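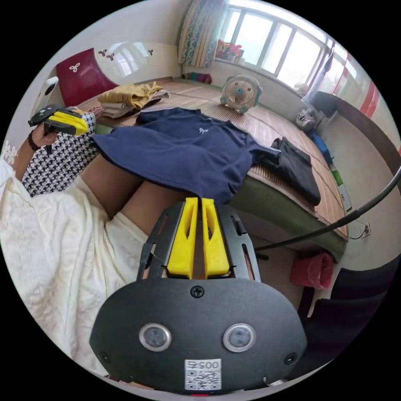
Thắng Mai

Notebook, March 2026. Whitlock: fold sizes for the bedroom cabinet

Shelf width inside is 45 cm. Two stacks side by side have to fit with a hand's clearance between them. Old fold was too wide for this, sleeves bunched at the center and the stack leaned.

T-shirts: lay flat on the mat, chest up, smooth from collar to hem before the first fold. The navy one with the small white logo is the reference piece. Sides in to the middle, sleeves back on themselves, then hem to collar. Press by hand only. 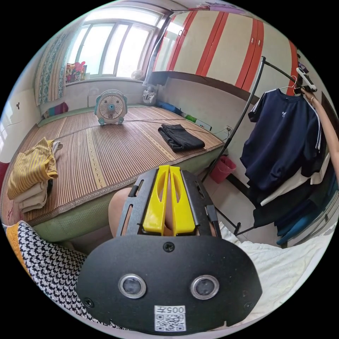
Stack order is still unsettled. Heavy pieces at the bottom held up better in the Bretach trial, but light cotton on top slides when the stack is lifted. The pile at the left end of the mat has the yellow-and-white striped garment on top of a white one. Keep the folded black garment out of that pile; dark goods go on a separate shelf. The woven surface is good for lining up edges, as the stripes serve as a straight reference.

Jackets: zip fully, face down, sleeves crossed at the back, one fold only. Limit 6 pieces per stack, jackets excluded.
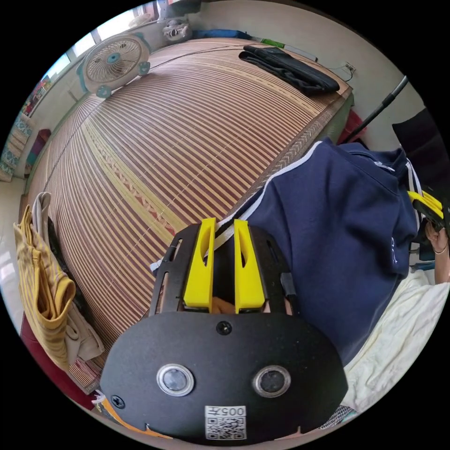

Open items

Measure the lower shelf depth.
Repeat the T-shirt fold with long sleeves.
Ask Gukel for the thin divider, 58 cm length.
Recheck stack lean in June.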